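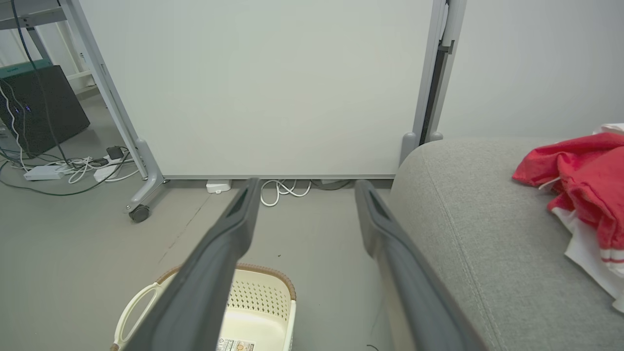 The wrist camera's view of the basket, with the sofa at right.

Two-arm laundry cell shown to visitors at Bralitz

BRALITZ, 3/31/21 – Pandunska opened its handling lab to outside visitors for one afternoon and ran its two-arm garment sorting cell on ordinary household clothing. Attendance was limited to 7 people at a time. Each group watched a full cycle, asked questions and moved on to a short talk on gripper design.

The task has a narrow definition. Clothing is left on a sofa or in a plastic basket on the floor, and the arms move it one piece at a time between the two. Folding is outside the current project and was not shown. Paweena Rungrueang, who leads the handling group, told visitors that picking a single garment out of a bunch remains the limiting step. Cloth has no fixed shape, so a grasp point computed from one view may have moved by the time the fingers arrive.

Each arm carries a two-finger gripper. The fingers are long, narrow and dark, with a shallow groove near the tip, and they close on a fold of fabric near the top of the piece. According to Rungrueang, the group tried wider pads last November and went back to the narrow shape after the pads kept picking up two layers at once.
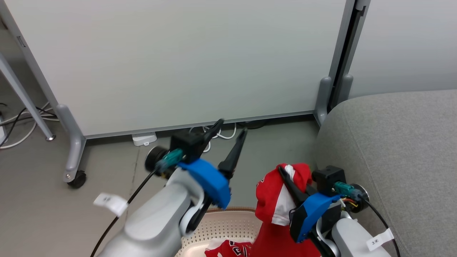 One arm does the lifting in most cycles and the other stays open until it is needed, for example when a sleeve hangs over the basket rim. Control software assigns the roles at the start of each cycle and does not change them before the piece is released. Munther Haddad, who wrote the scheduling layer, said a version that could swap roles mid-cycle exists but is too slow for use outside testing.

Haddad gave the figures for the last internal trial. The cell was set 235 single-garment transfers, and the pass limit was 5 dropped pieces for every 100 attempts. He said the limit was met with shirts and shorts. Socks were excluded. Small items settle into the bottom of the basket, where the approach angle is poor and the fingertips tend to touch the side wall first.

Two views are recorded in each cycle, a close one from the wrist and a wider one from above the arms. The wrist view is used for the final approach. The wider view is used to decide which piece to go for, and to check afterward that the gripper came away with something.

Several visitors asked about cycle time. Haddad declined to give a number and said that speed has not been tuned. The arms run well under their rated speed whenever guests are in the room.

Pandunska plans to move a second cell to its Totow site, where it will be tested with towels and bed linen – larger pieces that will probably need both grippers on the cloth at once. Palumbo, which supplies the finger sets, is to deliver a revised version before the move. No date was given for either step. Requests for the next visit can be left at the Bralitz front desk.

Comments (4)

dkessel
Was the basket in the same spot for every group? Moving it a foot to one side would tell you more than the trial numbers.

Marla T.
I was in the second group. They did move it between runs, not far. The talk on fingers was better than I expected but too short.

rotary_joint
5 per 100 is fine for a lab. A commercial laundry would not accept it. Also would like to know what counts as a drop – does a piece that slides back into the basket count?

dkessel
Good question. The article doesn't say.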